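Turunen opens a second line for capsule polishing brushes

Hi, I'm Impi Kallio, and I run the small shop at Turunen that makes replacement parts for capsule polishers. I usually leave announcements to other people, but I asked to write this one myself (I've been bugging everyone for this line since last July!).

We've started a second production line for our Ketirach brushes, the long spiral ones that sweep powder off hard capsules after filling. If you run a polisher, you know the part. It wears down, it sheds, and then you wait on a new one while your filler sits there doing nothing. With the new line running, we ship standard lengths in 7 working days. It used to take us 29, and I got plenty of phone calls about it.

The bristles are food grade nylon and the core is stainless steel, same as before. What's new is the way we anchor the bristles. We went to a tighter twist, and in our own shop tests the brushes ran 2000 hours before we pulled them. Your powder may be stickier than ours, so please check yours on your normal schedule anyway.

We're also adding two sizes, one for the Plarklow bench polisher and one for the larger floor model. Skullness, our distributor, will stock both, and they can cut a brush to an odd length if you send a drawing or even just the old brush in a box. Wipe it off first, please!

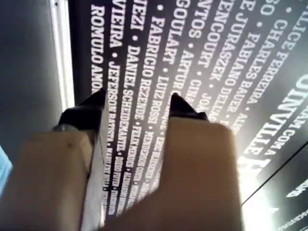
Ordering is simple, and I'd like to keep it that way. Tell us the polisher model, the brush length and the shaft diameter, and we'll match it up. If you aren't sure of the model, look for whatever is printed on the machine and copy it down exactly. Rows of white lettering on a dark panel, like the ones in the photo, are easy to misread by a character, so take your time with it. We'll write back with a price the same day if you reach us before 2 p.m.

Samples are free for plants already using a Ketirach brush. Write to the Turunen parts desk and put my name on it, and I'll get one packed for you.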